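Keeping fruit and veg fresh for longer

Posted 2018-12-17 in Kitchen

Most of what gets thrown away in our house is fruit and veg, so these are the habits that have cut it down.

Lemons and limes dry out if they sit in a bowl for long. Put them in a sealed bag in the fridge and they will keep for weeks. A cut half should go face down on a saucer and be used within a few days. If you have too many, squeeze them and freeze the juice. An ice cube tray with 12 holes holds enough for a good few dinners.

Peppers should go in the salad drawer unwashed. Water left in the dip by the stalk is where the rot starts. Once cut, take out the seeds and keep the rest in a tub lined with kitchen paper.

Potatoes want a dark cupboard, well away from the onions. Carrots do better with the leafy tops cut off. Keep tomatoes out of the fridge until they are fully ripe.

Bananas go on a hook by themselves. They make other fruit ripen too quickly.

Check the drawer before you shop and move the oldest things to the front. Anything soft but sound can go into soup.
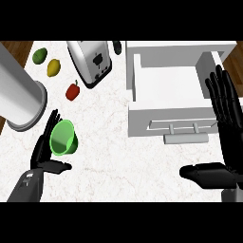 Soup also uses up celery leaves and the thick ends of broccoli stalks, peeled and chopped small. Freeze it in single portions and write the month on the lid. Ours made in March is usually gone by summer.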